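3. Room, surface and materials

3.1 The work surface

The surface on which a fluffy object is placed has a strong effect on how the object is judged. In our earlier work at Tarnlow we used a dark green cloth, and the assessors complained that loose fibres collected on it and that the outline of dark samples was lost. For the present study we changed to a white surface. It can be wiped between samples, and a fallen fibre of almost any colour can be found on it. It also has a disadvantage which we did not expect to be so large. White reflects much light, and when the room is bright the eye adapts to the surface and not to the sample. Several assessors said that a mid-tone fur looked darker on this surface than in the hand. In Figure 1 the surface is so bright that it has almost no features left.

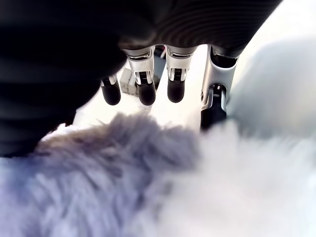
Figure 1. The bright white surface, visible between and behind the fingers.

We considered three ways to reduce the effect. The first was to cover the surface with grey paper, but the paper moved when a sample was pressed or turned, and it had to be changed often. The second was to lower the lighting of the whole room. This made the surface more comfortable, but the bottom of the pile was then difficult to judge in the darker samples. The third, which we kept, was to leave the surface and the lighting as they are and to ask the assessor to wait for 15 seconds after looking down before giving a colour rating. The waiting time was well accepted. We did not apply it to the ratings of softness, where the colour plays no role.

The surface was wiped with a damp cloth and then with a dry one before each new sample. When the surface was still damp, the tips of the longer fibres stuck together, and the rating of "fluffiness" fell for reasons that had nothing to do with the fabric. The dry wipe was therefore made a fixed step of the procedure and was written on the record sheet.

3.2 Lighting and air in the room

A study of pile fabrics is normally carried out in a light cabinet. We decided against the cabinet. The objects of interest in the Jiltis project are household objects, such as cushions and covers, and people meet them in ordinary rooms with mixed light. We wished to keep this mixture and to describe it well enough that another group can judge whether its own room is similar. 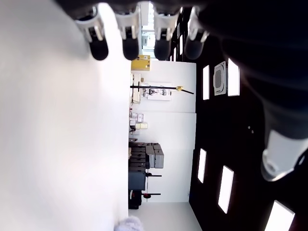

Mixed light changes during the day, and the change is easily forgotten when the ratings are entered later. We therefore noted the state of the sky at the start of each session and again at the end. The artificial part of the light is more stable. The ceiling in Figure 2 is dark and holds rectangular white light panels, five of them in this view, while pale daylight enters at the window opening. With such an arrangement a raised pile gets light from more than one side, and the shadow between the fibres is softer than it would be under a single lamp. This helps with the judging of colour, but it hides small differences in pile height. For pile height we relied on the measurement described in 3.3 and not on the eye.

The movement of air needs a short comment as well. The same ceiling has a square air-conditioner cassette with a slotted grille, placed between two of the light panels. Long synthetic fibres respond to quite weak air currents, and in a first trial we saw the tips of one sample lean all to the same side while the fan was on. For the main sessions the fan was stopped before the sample was brushed, and it was started again only after the last rating of that sample. In November this caused no difficulty. In a warm season the sessions would perhaps have to be shorter.

Tools and small parts were kept at the base of the wall and on the wall itself, where cardboard boxes and a board for small dark items can be found. We preferred this to a tray beside the sample. A tray takes space on the surface, and its edge catches the fibres of larger objects when they are turned over.

3.3 Fur samples and their preparation

The samples were made from faux fur sold by the metre under the name Nivov. The material was cut from the back side with a short blade, so that only the backing was divided and the fibres stayed at their full length. Scissors were tried first. They shortened the fibres along the cut and left a visible line in the pile, which could be felt with closed eyes. Each piece was shaken outdoors, combed along the edge and left flat for one night. The pieces were 25 cm wide before sewing.

For the filled objects we used loose polyester fibre. The filling was pulled apart by hand before it was put in, as compact lumps can be felt through the fabric and are then reported as "hard places" of the fur. The opening was closed with a ladder stitch, and the fibres caught under the thread were lifted out with a blunt needle. This last step is slow, but a seam that has been treated in this way nearly disappears in a long pile. It is easier to find by pressing than by looking.

Light shades were chosen more often than dark ones. A pale lavender or a pale grey shows the depth of the pile by its own shadows, and a trace of pressure remains easy to see until the fibres are brushed up. 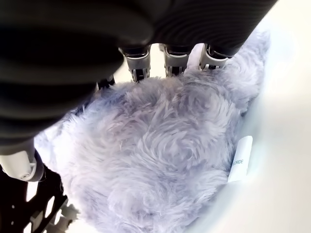
Brushing was done with a wide comb, which we call the Machala comb after the workshop where the first one was made. The comb was moved from the backing towards the tips, and never across the pile. Three slow strokes were enough for the short fur. The long fur needed more, and here the assistant was asked to go on until no flat place could be seen from either side. We noticed that assistants with little experience pressed too strongly and pulled out fibres, mostly near the seams. After a short practice on a spare piece the loss became small.

The direction of the pile was marked with a thread on the backing or, for the filled objects, inside the seam allowance at one end. Without this mark the same object can receive two rather different softness ratings, one with the pile and one against it. We asked for both ratings and recorded them in separate columns.

Colour names were taken from the assessors' own words and were not corrected. For one and the same fabric we received "lilac", "light purple" and, in the shaded parts, "grey". We regard the last answer as correct in its way. A long pile that is turned from the light can lose much of its hue, and a cool, light colour loses it sooner than a strong one. The rating sheet for the main sessions therefore asks for the colour of the lit side and of the shaded side.
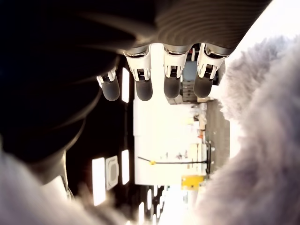
3.4 Storage between sessions

The samples were stored in open boxes, one layer deep, with the pile facing up. Closed plastic bags were avoided. In the first trial a bagged sample kept the print of the bag's fold for the whole session, and brushing did not remove it completely. Samples with different colours were separated by thin cotton sheets, and the sheets were washed after every second session. Before use, each sample was taken from its box and left in the room for 25 minutes, so that the fibres could recover from the weight of the cotton.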